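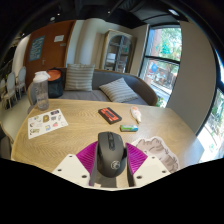 Mwajuma Mosoti says the small things take longest: after six evenings of clearing tables at Staltgate she could place a mouse or a water bottle without thinking, and still stood there with a sheet of stickers in her hand.

Home Openings Residents Contact

Table and Lounge Reset Assistant, Part Time
Posted in January by Caroline Odera
Reading time: 3 minutes

Staltgate is looking for 3 people to put the shared lounges back in order at the end of the day. Residents work, snack and draw at the same tables, and by 9 p.m. the tops are covered with stationery, bottles, computer accessories and small packages.

What you will do:
Clear each tabletop and sort what was left on it.
Return house equipment, such as wireless mice, to the supply drawer.
Bag personal items and write the table number on the bag. Stickers and figurines count as personal items, even when they look like leftovers.
Straighten the sofa cushions and check behind them.
Leave backpacks where they are and note them on the sheet by the door.

Shifts run from 9 p.m. to midnight. You would work up to 6 shifts a month — more in exam season if you want them. No experience is needed. You should be able to stand for most of a shift and write clearly enough for the morning desk to read your labels.

Training is one paid evening with Kiprono Rotich. Bring closed shoes.

To apply, send a short note with the evenings you can work to Caroline Odera at the Staltgate front desk, or drop it off in person before 5 p.m. Please do not send a photo. Applications stay open until all 3 places are filled.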